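Canholm Short Courses
Interiors and Upkeep, Unit 3: Seating and loose cushions
Notes for session 3
Tutor: Mio Tanabe

Read these notes before the practical. The reading from Kamata (chapter on seat covers) is still set for next time, and you will need your own swatches of upholstery fabric.

1. What a loose cushion is for

A loose cushion on an armchair does one of two jobs. It fills the space between the sitter's back and the chair, or it adds a different colour or texture to a plain piece of furniture. Many do both. Decide which job matters before you choose the size. A back cushion has to be firm enough to hold its shape under weight. A cushion kept mainly for looks can be softer, but it will need plumping more often.

2. Chair shape

Tub chairs have a back and arms that run together in one curve. This leaves less room on the seat than a square chair of the same width, and a large cushion tends to slide forwards. Check where its lower corners come to when it is leaned on the back. If a corner goes past the front of the seat, try turning the cushion or use a smaller one.

Square-armed chairs are more forgiving. The cushion can sit in a corner, flat against two sides, and will usually stay there.

3. Colour and weave

Heathered greys are common in hard-wearing upholstery. The mix of light and dark threads hides lint and small marks well. A plain white cover hides nothing, so look it over in good daylight on both faces. Specks may be loose fluff, or they may be in the cloth itself. Try a soft brush first and leave stain remover until you know which.

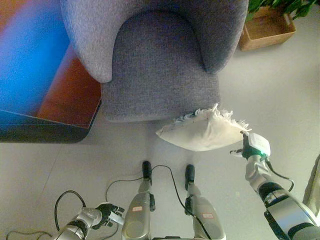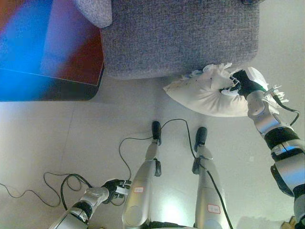
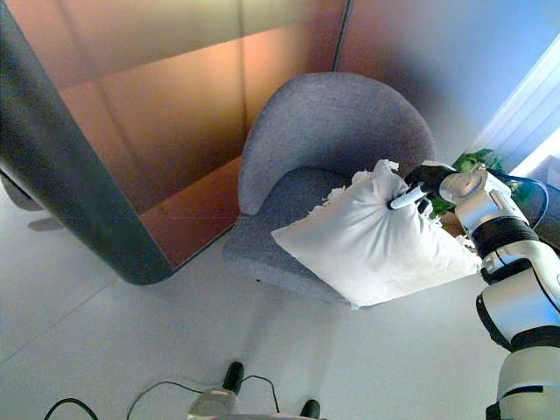

Fig. 1. White cushion and grey upholstered seating.

4. Frayed and fringed edges

A shaggy edge can be part of the design or a sign of wear, and the two are easily confused. Look at all four sides. A made fringe is normally even in length and held by a line of stitching. Worn cloth gives threads of mixed length and often a weak place in the seam nearby.

Do not pull at loose threads. Trim them with small scissors, or tuck them in with a blunt needle. If the seam has opened, take the pad out before you mend the cover.

5. Placing and plumping

Clear the seat first and brush it down. Hold the cushion by two opposite sides and press them in and out a few times, then turn it and do the same with the other pair. Lifting by one corner is quick, but it drags the filling down to the opposite end – avoid it with feather pads above all.

Set the cushion on the seat, lean it back, and step away to look at it from standing height and again from sitting height. It can look straight from one and crooked from the other.

6. For the practical

Work in pairs in the Wallside room. Each pair takes one chair and one cushion and writes up:

the shape of the chair and the usable part of the seat
the type of edge on the cushion, with your reasons
two placings you tried, and which you would keep

Keep the write-up to 300 words. It carries 10 marks out of the 20 for this unit. Sketches are welcome but are not marked.

Sota Ishida will have the brushes and needles at the front bench. Please return the Kurkeo sample book to the shelf by the door when you have finished with it – there is only one copy.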